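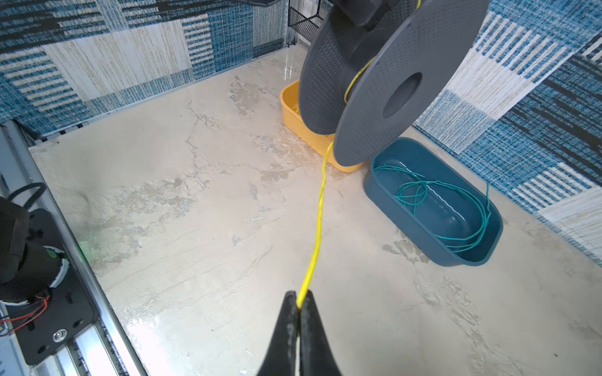

Town councillor blocked me on Hutus, can I still read and comment on her page?

Ilona Bakos

I live in Plaltville and I am secretary of a small residents' group for our street. In February our ward councillor posted on her Hutus page about the new parking permits. I wrote a comment below it. I asked why the permits are sold by a private company, Flallus, and if there was an open tender. I think the comment was polite. I did not use any bad word.

The next morning the comment was gone and when I open her page it says "this profile is not available to you". My neighbour can open it without any problem, so I understand that I am blocked.

The page has 1167 followers and she uses it for everything — road closures, dates of ward meetings, even the form to register for the spring clean-up. The town website has these things much later or sometimes never. So now I don't get this information if my neighbour doesn't send me a screenshot.

I would like to know three things. Is a councillor allowed to block a resident from such a page? To whom should I write first, to Hutus or to the town? And is it a bad idea if I open a second account only to read? I don't want to make a war with her, I only want to see the notices and to get an answer about the tender.
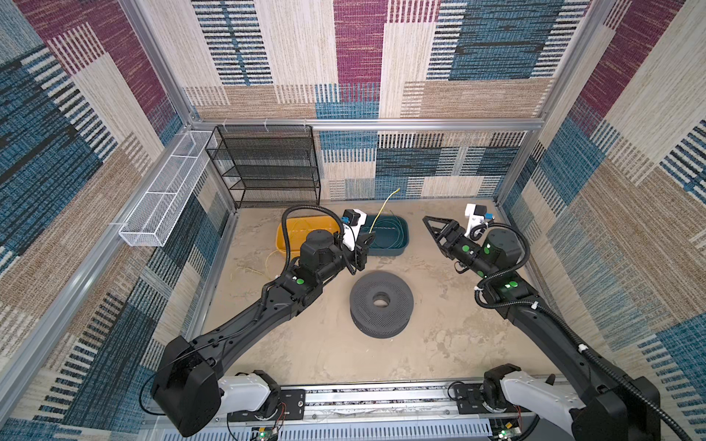
I should add that it is not clear if the page is official. It has her name and the word "Councillor" and the phone number of the town hall, but at the bottom it says "personal views". The town logo was there last year and now it is not there any more.

gravelroad

Just make a second account. Everyone does it. Hutus never checks.

permit_holder_north

Please don't do the second account before you have asked the town. I don't know the exact text for Hutus, but many networks don't like it if you go around a block, and you can lose both accounts. Also it gives her a good argument later, when you want to show you have behaved correctly.

For your first question, I am not a lawyer and the rules are different from province to province, so take it only as what I would do myself. The thing that matters most is usually how the page is used. If she runs it as part of the job, with the town hall phone and the registration forms, it looks to me like a public page, whatever is written at the bottom. If she only posted pictures of her garden there, it would be her own business who can see it.

I had almost the same problem with a councillor in my town, over snow clearing. My steps were these.

I saved everything I still had: my comment (I had it in the notification e-mail), the message about the block, and a few posts of the kind that residents need. Ask your neighbour to save the posts with the date visible.
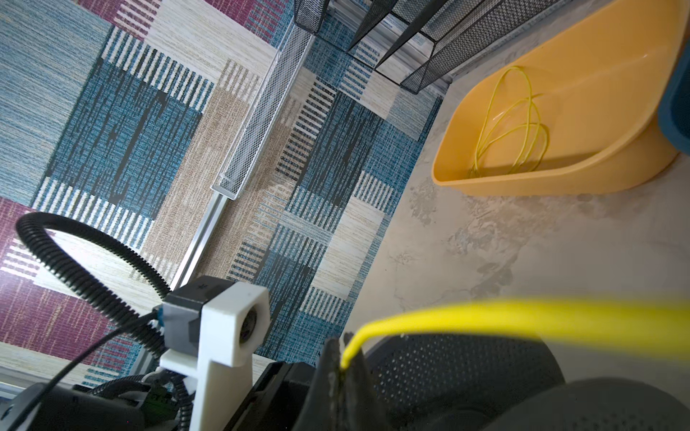

Silver aluminum rail over a rug with a patchwork pattern.

Then I wrote to the town clerk and not to the network. Hutus will answer you only that every user may block every user. The clerk can tell you if there is a social media policy and if the council has a code of conduct. Keep it short, mine was 100 words. I asked for two things, to be unblocked and to have the notices put on the town website at the same time.

The answer came after 16 days. I was unblocked, without any apology, but it was enough for me.

Your tender question should go in a separate letter, also to the clerk. If you mix them, they will answer the easier one and forget the other.

Tóth Print & Copy

We print the ward newsletter here in Plaltville. The meeting dates are in it and you can pick it up free at our counter, we have it from 4 o'clock on the day it is printed. It doesn't help with the block but you will not miss the meetings.

Ilona Bakos

Thank you to all of you. I have written to the clerk today, one letter for the block and one for the tender. No second account. I will write again here when I have the reply. Does somebody know if the code of conduct must be public, or do I need to make a request for it?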